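The new scoreboard at Naltimside's ground was supposed to pay for itself in two seasons. That was the pitch, anyway, when Drerkik put its name on the stand and the lower-league soccer club started talking about "fan engagement" as if it were a league position. 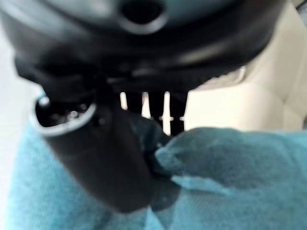 I have sat through plenty of these announcements. The club says the deal with Drerkik will bring 3,000 people through the gates by spring. On the Wednesday night I went, there were empty rows behind both goals, and the loudest noise came from the ad for Brondimar tires.

What does the sponsor get? A logo on the shirt, 10 seats in the box and the right to rename a stand that everyone still calls the Shed. What do supporters get? Season tickets went up by $41. The club calls that a separate matter – I have my doubts.
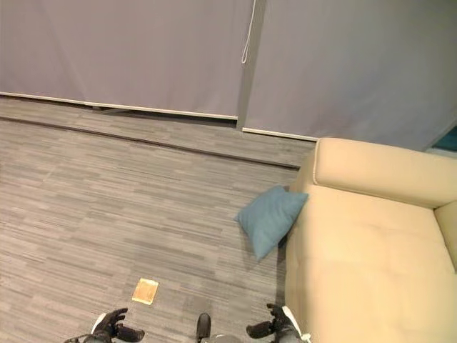 Teal pillow on the carpet beside a cream sofa.

Wannasri, a league rival, tried much the same thing and quietly dropped it after 2 years. Its chairman's letter blamed the weather. Naltimside says its own plan is different, though when I asked how, I was sent the same brochure I already had. It has a very nice picture of the scoreboard. The renewal date for season tickets is in January.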